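Udeck Storage Study - what I did and what I got wrong
Student project report, second draft

My question was pretty simple: if you fold soft things before putting them away, do you really save enough room to make it worth the bother? My partner Tiruwork Worku thinks yes. I'm a stuffer, so I went in hoping for no.

We worked with ordinary stuff, mostly knits and plain cloths, on a beige tabletop. Knits were the hard part. A soft gray one never wants to lie flat, and if you pinch it in the wrong place you get a big crease right through the middle and have to start over. 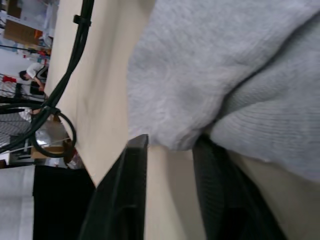

I timed myself anyway, and my slowest fold took 95 seconds - embarrassing, I know! Tiruwork did the same piece much faster and was very nice about it. We each did 2 full rounds in August, and I wrote all the times down in one notebook.

The back of the table was for things that don't fold at all: a yellow box, a red shoe, a green apple. I wanted them there to compare with the cloths, because a shoe takes up the same space however you treat it.

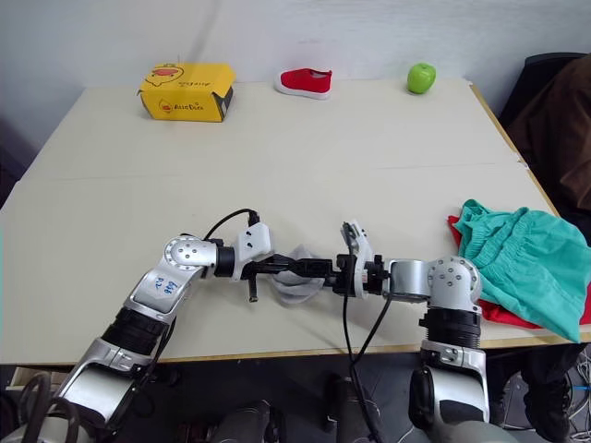
My budget was 1000 and I spent 607 of it, nearly all on storage bins from Plallska (the rest goes back to the department). If I did this again I'd buy fewer bins and more cloths, and I'd sort by color first. Crumpled cloths are quick to tell apart when one is teal and the other is red.
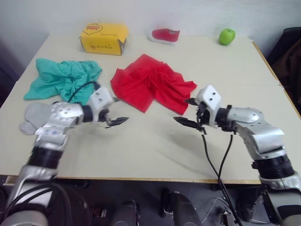

Hawi Seyoum read the first draft and wrote that sorting by color was fine for cloths but useless for sweaters, and that I should sort by thickness. I've added that to the plan for next term.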